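Kitchen counters - stuff I've learned the slow way

Updated Tuesday, February 25, 2025

Quick one this month, got a lot of emails about counters after the drain cleaning page so putting it all in one place. No particular order.

EVERYDAY WIPE DOWN

Warm water, one small squirt of dish soap, soft cloth. Wring it till it stops dripping. Then a second cloth with plain water, then dry. The drying is the bit people skip and then they write to me about streaks. Soap film is your streak, nine times in ten.

Crumbs first, always. Brush or dry cloth. Wet crumbs turn to paste and you push them into the seam behind the sink.

Microfiber is fine but wash it without fabric softener. Softener coats the fibers and then it just smears. Old T-shirts work nearly as well. Cut the hems off.

STONE

Find out what you have before you put anything on it. Marble and limestone hate acid - vinegar, lemon, tomato, wine, most bathroom sprays. You get a dull spot and it isn't a stain, it's the surface itself eaten a little. No amount of scrubbing fixes that. Granite is tougher but the sealer on it still wears off.

Water test: put down a few drops, leave ten minutes, wipe. Dark patch underneath means it's drinking and wants sealer. No patch, leave it alone another year.

Sealing - clean it, let it dry overnight, thin coat, wait whatever the can says, wipe off EVERYTHING that didn't soak in. I left mine on over lunch once and got a sticky haze that took two evenings to buff out. Windows open.

Oil stain: baking soda and water mixed like thick pancake batter, spread it on, plastic wrap over, tape the edges. Leave a day. Peel, let it dry, scrape with an old plastic card. Might need doing twice. Alun Gronow wrote in to say he's up to four rounds on a butter mark and it's still getting lighter so dont give up too soon.

BUTCHER BLOCK

Mineral oil, food grade, from the drugstore. Not olive oil, it goes rancid and you'll smell it by summer. Warm the bottle in a bowl of hot water first, goes in faster. Wipe on with the grain, leave overnight, wipe off. Once a week for the first month and then when it looks thirsty.

Onion smell - coarse salt and half a lemon, rub, rinse, dry standing up if it's a loose board. Burn marks come out with 120 grit then 220. Sand a wide area or you get a dip.

Black ring around the faucet is water getting in. Fix the caulk before you sand or you'll be back at it.

LAMINATE

Cheap and tough, except at the seams. Keep the kettle off the seams. Steam lifts the edge. If it's lifted already, wood glue on a toothpick, wax paper over, heavy books, leave till tomorrow.

No scouring powder, ever. It takes the shine and then every coffee drip sticks. Ink and marker: rubbing alcohol on a cotton ball, dab, dont rub.

PATTERNED TOPS AND WHAT GOES WITH THEM

Picking a new top, bring home the biggest sample they'll lend you and live with it a few days, morning light and night light both. The little chips lie. Patterns hide crumbs, plain ones hide nothing, and very dark glossy ones show every fingerprint you own. If you're going for a stone pattern, think about the big areas next to it at the same time, the door and the wall. The one shown has a wood door and a very dark gray-green behind it, and I like that mix, a dark flat color lets the pattern be the busy part. Try it on a bit of cardboard taped up before buying a full can. Tudur Rees went straight for the gallon and is now on color number three.
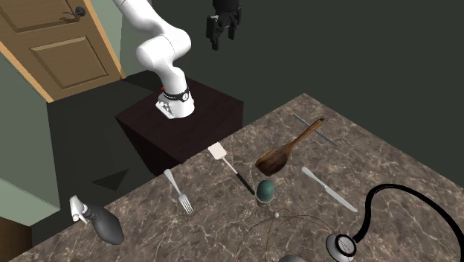

CAULK LINE AT THE BACK

Cut out the old stuff completely, new won't stick to old. Alcohol wipe, dry. Tape above and below, thin bead, one pass with a wet finger, pull the tape while its still soft. Keep water off for a full day.

Use kitchen and bath silicone, mold resistant. Painter's caulk will shrink and crack behind a sink.

ODDS AND ENDS

Sticker residue - cooking oil, ten minutes, then soap. Candle wax - ice in a bag, then plastic scraper. Rust ring from a can, depends on the top, try soap first and test anything stronger in a corner.

Put a trivet by the stove and leave it there. You won't go get one with a hot pan in your hand.

Next page is oven doors, the gap between the glass. Send me your worst.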